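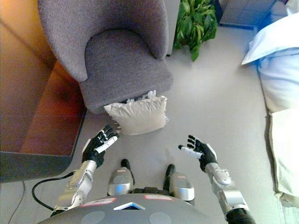
1/ The armchair question

Every furniture store now sells "performance fabric." I've been shopping for a gray armchair since September and I have yet to meet a salesperson who can tell me what it performs.

2/ Lanwood wants $2,102 for theirs. The Berevia one is $2,477. I sat in both. I read both tags. Same fiber blend, same country, same cleaning code. One has nicer feet.

3/ "But the Berevia is rated for more rubs." OK. Rubs by what? A machine dragging a patch of cloth over the fabric, as far as I can tell. My chair's main enemy is a person eating soup.

4/ Also please look up what "lifetime frame warranty" means before you get excited. Lanwood's covers the frame. Not the foam, not the springs, not the zipper. I have never once in my life broken a chair frame. I have flattened plenty of foam.

5/ Then there's the protection plan. Kuruc sells one for $59 a year and it excludes "accumulated soiling." So, sitting.

6/ Someone replied that Reven has great reviews. Reven's reviews are from people who got the chair 2 weeks ago. Of course they love it. Ask them after a couple of winters.

7/ The only test I trust so far: unzip the seat cushion in the store and look at the foam. If the cushion doesn't unzip, ask why. I got "it's a design choice" at one place and a blank stare at the other.

8/ Anyway, still sitting on the old one. If you've owned any of these for five years or more, tell me what sagged first. Please no discount codes.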